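Skillau Module: July Progress Report to the Marquez Fund

Hello again, and thank you for your patience while we got this one written. It has been a busy month on the bench, mostly in a good way, and we're happy to say the filter module is now something you can patch up and play for a whole evening without worrying.

The big item was the tuning drift we described last time. We moved the pitch input away from the power section, and the second board revision now tracks nicely across the keyboard. The stereo delay mode is in too — it sounds lovely with slow, wobbly modulation — although the menu for it still needs a friendlier layout.
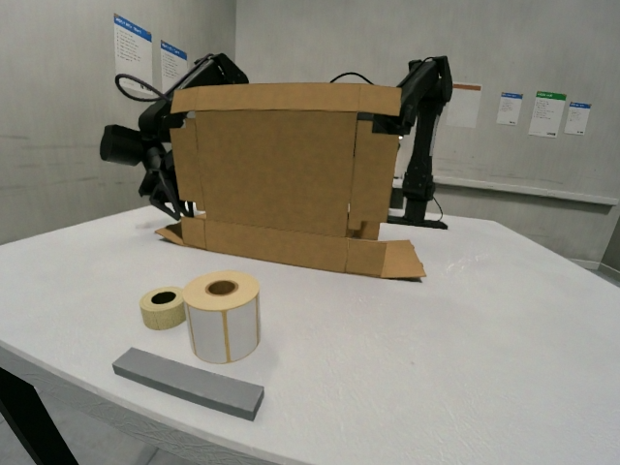

Packaging has taken more of our time than we planned, as it usually does. We settled on plain brown cardboard with no printing on it, like the blank standing on the white table, and all the product details will go on a label. That lets us use one box for both panel colors and leaves a little more of your grant for knobs and jacks, which our testers had strong feelings about.

Jomach has quoted us for a first run of 526 units, with the front panels coming from Prirent. The panel proofs had 2 small spacing mistakes near the output jacks, now fixed, and we've asked for a fresh set before we sign anything.
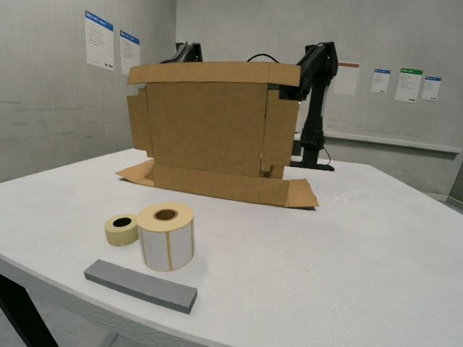
Box blank with label roll, smaller roll and gray bar.

Next up is the long soak test: 60 hours of continuous audio with the USB link connected, starting on a Monday so we can keep an eye on it. We also still owe you the calibration guide, and a draft will follow with the next report.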